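Re: [cell-users] Wrist faults when picking from the deep bin
November 15, 2021
From: Rerholm cell, second bench

> Hi all,
>
> We are getting a protective stop on almost every long run when the arm
> picks from the bin. It never happens in free air, and it never happens
> in the first few picks. The log only says torque limit on the last
> joint. We have swapped the fingers, re-taught the tool and lowered the
> speed, and it still comes back. Has anybody on the list seen the same
> thing? I don't want to send the arm away for service if the problem is
> ours.
>
> Also, what do people use as a sane force limit near the bin walls?
>
> Thanks,
> Pacheco bench

Yes! We had exactly this, and I'm so glad somebody else wrote it up, because for two weeks I thought we had a bad joint. Please don't ship the arm yet. Ours was the cables.

The short version: our hoses and cables run along the outside of the arm and loop under the wrist. The planner we use (the Prarkthorpe one, same as yours I think) is perfectly happy to pick either of two wrist angles for the same grasp, and over a long run ours kept drifting the same way round. Each pick looked fine. After enough of them the loop had lost its slack, and when the arm went down into a corner of the bin the bundle pulled tight and the last joint was fighting it. Torque limit, stop, red light. Then somebody jogs the arm home by hand, the wrist unwinds on the way, and the next run starts clean. That's why it looked so random to us, and it fits your "never in the first few picks" very nicely.

What made it click was plotting the last joint angle against pick number. I really recommend doing this before anything else, it took me ten minutes and it was beautiful, a staircase going up and up with the stop sitting at the top. Out of 34 stops in our log all but 8 were on the top stair. The rest I'll come to.

What we changed:

- Wrist limits in software, much narrower than the hardware limits. The planner now has to choose the other grasp angle. We lost a few reachable poses in the corner nearest the base and haven't missed them.

- An unwind move every 300 picks, up at the safe height over the bin, back to the taught zero. Probably overkill with the new limits in place, but it costs a couple of seconds and I sleep better.

- Re-dressed the loop. The first time I made it too short (tight and tidy, looked great, terrible idea). The second time I made it too long and it swept the bin and nudged the parts around, which upset the vision side no end. Put the arm in its worst pose, meaning wrist low and turned as far as the new limits allow, tie the bundle there, and then run the opposite pose slowly with a hand on the pendant.

- A check of the jackets whenever we change fingers. We did find one rub mark, on the cable that had been taking all the pull. It still tested good but I replaced it anyway.

Now the other stops. Those were wall contacts, plain and simple. A bar lies right up against the side, the fingers go in beside it, and there's no room. It doesn't help that the bin walls slope, so a clearance that is fine at the rim is gone by the time you reach the floor. We were using one straight box as the collision model, and swapping in the real tapered shape fixed most of it. Dirico, who maintain our bin models, have the tapered version in their shared folder if you want to start from that.

And please check that the bin itself is held down! One of our wall contacts shifted it, and every pick after that was off by the same amount until we noticed. We clamp the rim now.

On force limits, I can only tell you what we run. The stop is at 850 in the controller's own units for the transit moves, and far lower once the tool is below the rim. Don't copy my number, it depends on the tool weight and how yours is scaled. Start low and come up until the false stops go away. If you find you have to raise it a lot, that is the cable talking to you, so go and look at the loop again. Raising the limit was our first "fix" and it was a bad one. It hid the problem for three days and I'm fairly sure it made the rub mark.

One safety thing, and sorry if you all do this already. When the arm has stopped with the bundle under tension, don't reach in and free the cable by hand. The wrist can move when you clear the fault. Jog it up and out first from outside the cell, unwind, then hit the e-stop and go in. We added that to the sheet by the door.

I'd love to see your joint plot if you make one. I'm putting together a little script that warns when the staircase starts and I can post it here in January once it's fit to be seen.

Cheers from the second bench

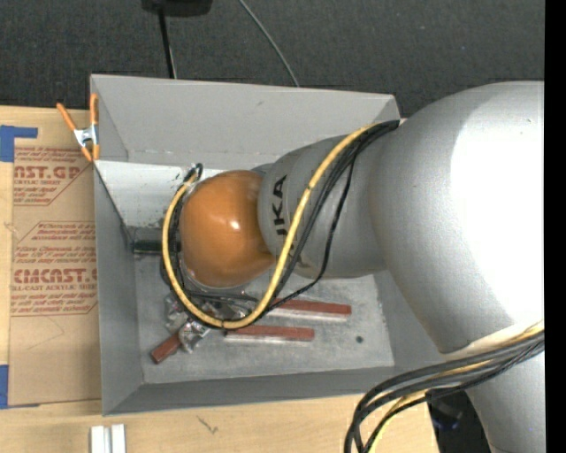
Cable loop under the wrist, arm down in the bin with the red bars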